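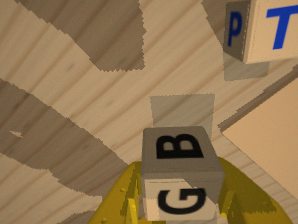
Esstisch ölen, wachsen oder lackieren? Alte Ölschicht ist noch drauf

Gefragt von Noemí Cortés in Möbel & Holz

Hallo zusammen,

wir haben im Februar einen gebrauchten Esstisch übernommen, helle Massivholzplatte, Gestell aus Metall. Der Vorbesitzer hat die Platte nach eigener Aussage einmal im Jahr mit Hartöl von Plitwood behandelt, zuletzt vor längerer Zeit. Inzwischen ist sie stumpf, an zwei Stellen sind Ränder von Gläsern zu sehen, und an der Seite, an der die Kinder sitzen, fühlt sich das Holz rau an.

Ich würde die Platte gern so herrichten, dass man nicht bei jedem Wasserglas aufspringen muss. Mein Mann möchte sie lackieren, ich würde lieber beim Öl bleiben. Geht Lack überhaupt, wenn vorher geölt wurde? Und wie weit muss ich schleifen? Einen Exzenterschleifer könnte ich mir leihen, eine Werkstatt haben wir nicht, es müsste also in der Küche passieren.

Danke schon mal!
Noemí

Seok

Lack auf geöltem Holz ist heikel. Das Öl sitzt in den Poren, und wenn noch Reste drin sind, haftet der Lack schlecht und blättert später ab. Du müsstest sehr gründlich herunterschleifen und hättest trotzdem keine Garantie. Ich würde bei Öl bleiben.

So habe ich es bei unserem Tisch gemacht:

Zuerst die Platte mit einem leicht feuchten Tuch und etwas Neutralseife abwischen und über Nacht trocknen lassen. Dann mit 120er Körnung schleifen, bis die Glasränder weg sind, danach 180er. Immer die ganze Fläche, sonst bleiben helle Flecken. Den letzten Durchgang von Hand und in Faserrichtung – der Exzenter hinterlässt feine Kringel, die man erst nach dem Ölen bei schrägem Licht sieht.
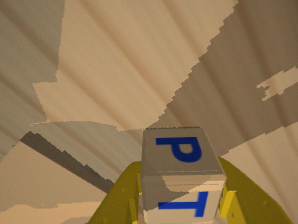
Nach dem Schleifen gut absaugen und mit einem fusselfreien Tuch nachwischen. Öl dünn mit einem Lappen auftragen, 20 Minuten einziehen lassen und den Überschuss komplett abnehmen. Was stehen bleibt, wird klebrig. Am nächsten Tag die zweite Schicht. Ich habe insgesamt drei aufgetragen, die Unterseite bekam eine, damit sich die Platte nicht verzieht.

Wichtig: Die Öllappen nicht zusammengeknüllt in den Müll werfen, die können sich selbst entzünden. Ausgebreitet draußen trocknen lassen oder in einem Glas mit Wasser aufbewahren.

Isamance

Würde ich auch so machen. Beim Schleifen in der Küche unbedingt einen Sauger anschließen und die Schränke abkleben, der Staub kommt überall hin. Bei uns lag er noch Wochen später in der Besteckschublade.

Pinivix

Lackieren geht schon, wenn man vorher einen Sperrgrund nimmt. Ob sich der Aufwand lohnt, ist eine andere Frage. Ein Kratzer im Lack bedeutet, dass die ganze Fläche neu gemacht werden muss, beim Öl bessert man die eine Stelle aus.

Und zum Gestell: vorher abschrauben, falls es geht. Öl auf Metall bekommt man zwar wieder ab, aber an den Kanten sammelt es sich gern.

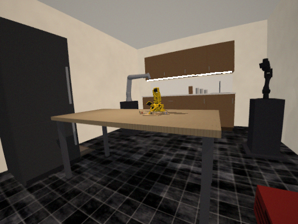 Küchentisch mit heller Holzplatte und grauen Metallbeinen

Noemí Cortés

Danke euch, dann bleibt es beim Öl. Mein Mann ist überstimmt. Seok, wie lange hast du nach der letzten Schicht gewartet, bis ihr wieder am Tisch gegessen habt?

Seok

Eine Woche. Auf der Dose stand weniger, aber es roch noch ziemlich.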